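Waremeo Bread and Baskets

Everyday bakery things on a tabletop, and the short written notes that go with them.

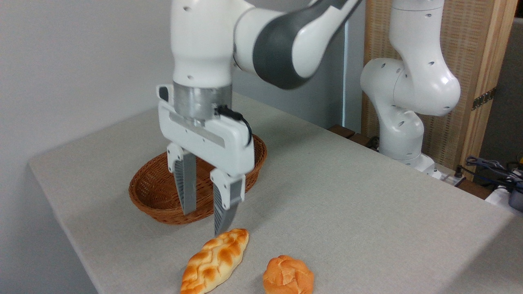

Braided loaf, round roll and the oval wicker basket.

What this is

Waremeo is a small collection about bread and the things bread gets put in. We started it because both of us love bakery counters and breakfast tables, and because bread is wonderful to look at closely. A braid catches the light along every raised strand, a roll has its cracks and pale creases, and two loaves of the same kind can still look like distant cousins. Most sets we had worked with before had one label for all of it: "bread". We wanted more than that!

The release holds 678 pictures, each with a plain-English note. The notes were typed by people, in full sentences, and read a second time by someone else before they went in.

What's in the download

pictures/ – 678 files, numbered from 0001
notes/ – one text file per picture, same number
words.txt – the 26 item names we use, with a line on each
splits/ – 220 pictures held back for testing, the rest for training
CHANGES.txt – what moved since the last release

Item names

The full list is in words.txt. The ones people ask about most:

braided loaf – any long loaf with visible strands, whatever the dough. We don't try to tell challah from other braids by eye.
round roll – single serving, round or close to it, top smooth or cracked.
basket, oval – shallow, woven, with a rim. Used for the reddish-brown wicker one and its relatives.
basket, other – everything that isn't oval. Yes, this one is a bit of a grab bag, and we would love help splitting it up.

"Bun" and "roll" were merged in January after a long and surprisingly heated exchange (Pylyp was for bun, Yvonne for roll, and roll won because it's shorter to type than explaining bun). Old notes that say "bun" have been changed over.

How the notes are written

Each note says what the item is, where it sits compared with its neighbors, and anything about the crust or the weave worth mentioning. Color words are everyday ones: golden, orange-brown, pale cream. Please don't use "artisan" or "rustic". We tried, and no two of us meant the same thing by them.

If a basket is partly hidden, the note still calls it by its full name as long as the shape can be made out. If it can't, the note just says "basket". The same goes for loaves, where a bit of braid showing is enough for "braided loaf".

Known problems

Round rolls are over-represented. Flatbreads are hardly there at all – we have plans!
The word "lumpy" is used very freely in the earlier notes and much less in later ones.
Notes 0310 to 0318 use centimeters for gaps between items. The others use words like "next to" and "behind".

Sister sets

Machala covers fruit and fruit bowls and uses the same folder layout, so you can load both with one script. Drokon (cups and saucers) is older and uses a different numbering.

Contributing

Corrections to the notes are very welcome, even a single wrong word. Give the picture number, the old wording and the new one. We go through the pile on Thursday and usually answer the same evening. New item names need at least three pictures behind them before they go into words.txt.

Maintainers: Pylyp Hutsuliak (pictures, splits) and Yvonne Pearce (notes, word list)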